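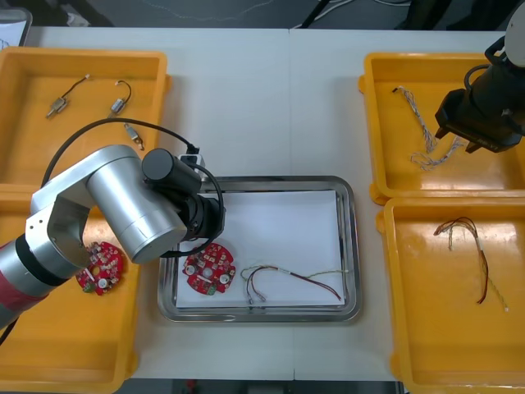 Jemon 5 folder – shutter sticks on slow speeds

ravi_v
Picked up a Jemon 5 at the Wimbridge swap Thursday. Serial 3241 so pretty early I think. Bellows look fine, lens has a bit of haze. Anything 1/25 or slower just hangs open. Faster speeds sound ok to my ear. Is this a lighter fluid job or do I need to pull the whole thing?
Ravindran Venkataraman

oldgrain
Do NOT flood it. Everybody floods it. Fluid carries the old grease right onto the blades and then you've got two problems.

senasowah
Disagree a little. I did mine with a drop on the escapement, front cell off, worked it maybe a few dozen times. Fine ever since. The trick is one drop and let it dry overnight.

oldgrain
Fine for how long though

senasowah
Two summers so far. I shoot it most weekends.

tidepool13
Is it the Sonness shutter or the Chacko one? They used both. The Chacko has the little lever at 2 o'clock, the Sonness one cocks from the side. Matters because the slow train comes out as one piece on the Chacko – two screws – and on the Sonness it's a pain.

ravi_v
Cocks from the side. So Sonness I guess. Ugh

tidepool13
Yeah sorry. Not impossible. Take a photo of the cam ring before you lift it, the spring under there likes to leave.

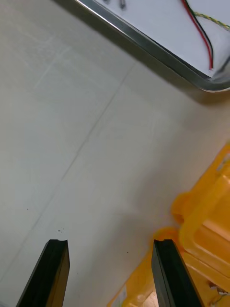 kmlens
Does the Jemon 5 take normal 120 film?
It takes 120 with no mods, but the red window is set for 6x9 only, so forget the mask unless you want to guess your spacing.

ravi_v
Good to know, I had a roll of 620 set aside for it lol. Back in the freezer.

oldgrain
While the front cell is off do the haze too. Lens tissue, 50/50 peroxide and ammonia, light pressure. And mark where the focus ring sits first or you will be recolimating with a piece of tape and swearing.

senasowah
I'd skip the ammonia on these, the coating is soft. Plain lens cleaner got most of mine.

oldgrain
Early ones aren't coated. 3241 won't be.

senasowah
Mine is 171 and it has a blue tint to it, so somebody coated it. Maybe a factory swap later on, no idea.

tidepool13
Lenses got swapped all the time. Look at the reflection of a lamp before putting anything on it. Clear white, no coating.

ravi_v
Checked. White. Ok going in this weekend, one drop first, and if it still hangs I'll open up the slow train. Will post back in June when I get a roll thru it.

oldgrain
Put a towel down. That spring.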